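Will a Robot Take Marites's Job?

At the Nisano packing shop in Savthorpe, Marites Umali used to pick up 300 small things a day. Now a robot arm does a lot of that. Its two fingers close, lift and let go, over and over. 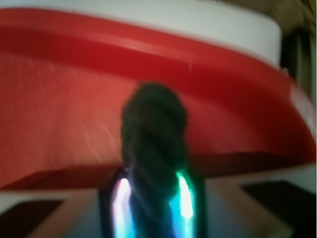

The company says the robot "frees people up." Frees them up for what? Marites still stands there all morning — she watches the arm and fixes its mistakes. Her hands hurt less. She also says the day feels longer, and she has fewer people to talk to.

So when a grown-up tells you robots make work better, ask who it gets better for.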